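Paspel

Die Paspel (österreichisch auch der Passepoil, in älteren Fachbüchern Paspoil) ist ein schmaler, wulstartiger Nahtbesatz, der zwischen zwei Stofflagen gefasst wird und an der Kante als gleichmäßiger Streifen sichtbar bleibt. Sie dient der optischen Betonung von Schnittlinien, der Versteifung von Kanten und dem Schutz der Naht vor Abrieb. Das Einarbeiten wird als Paspelieren bezeichnet.

Aufbau

Eine Paspel besteht in der Regel aus einem Stoffstreifen, der der Länge nach gefaltet wird. Liegt in der Falte eine Einlage, spricht man von einer Kordel- oder Rundpaspel, fehlt sie, von einer Flachpaspel. Der überstehende Teil des Streifens heißt Nahtzugabe oder Fahne und verschwindet beim Schließen der Naht im Inneren des Werkstücks.

Für gebogene Kanten wird der Streifen im schrägen Fadenlauf zugeschnitten, meist im Winkel von 45 Grad zur Webkante. Gewebe ist in dieser Richtung am stärksten dehnbar und legt sich ohne Faltenbildung um Rundungen. An geraden Kanten genügt ein Zuschnitt im Fadenlauf, der weniger Verschnitt verursacht. Als Einlage dienen gedrehte oder geflochtene Schnüre aus Baumwolle oder Polyester, bei Polsterwaren und Gepäck auch Vollprofile aus Kunststoff.
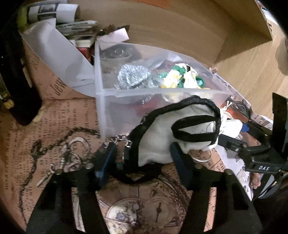
Verarbeitung

Die Paspel wird zunächst auf der rechten Seite einer Stofflage fixiert, wobei die Fahne zur Schnittkante zeigt. Danach wird die zweite Lage rechts auf rechts aufgelegt und die Naht geschlossen. Die endgültige Stichlinie muss geringfügig näher am Wulst verlaufen als die Heftnaht, damit diese nach dem Wenden nicht sichtbar ist. Verwendet wird ein einseitiger Reißverschlussfuß oder ein Paspelfuß mit Rille an der Unterseite.

An Außenrundungen wird die Fahne in kurzen Abständen eingeschnitten. Enge Ecken gelten als schwierig -- die Einlage neigt dort zum Stauchen und wird deshalb häufig auf kurzer Strecke herausgezogen und gekürzt. Bei umlaufenden Paspeln werden die Enden entweder stumpf gestoßen und vom Stoffstreifen überdeckt oder schräg in die Naht auslaufend gekreuzt.

Abgrenzung

Vom Schrägband unterscheidet sich die Paspel durch ihre Lage: Das Schrägband umschließt eine offene Kante, die Paspel ist in eine Naht eingefasst. Der Keder ist konstruktiv verwandt, wird aber in der technischen Konfektion überwiegend als Profil verstanden, das in eine Schiene eingezogen werden kann. Bei der Paspeltasche bezeichnet der Begriff die schmalen Stoffstreifen, die den Tascheneingriff begrenzen; eine Einlage fehlt dort meist.

Prüfung

Für Gebrauchsgegenstände ist die Scheuerbeständigkeit maßgeblich, da der Wulst über die Fläche hinausragt und zuerst abgenutzt wird. Santino Orellana verglich in einer Versuchsreihe für den Bandhersteller Trerkance Baumwollpaspeln mit und ohne Einlage. Die Proben ohne Einlage zeigten nach 3000 Scheuertouren erste Fadenbrüche, jene mit geflochtener Einlage bereits nach 1057. Orellana führte den Unterschied auf den höheren Flächendruck am Scheitel des Wulstes zurück.

Siehe auch

Biese
Keder
Schrägband
Vorstoß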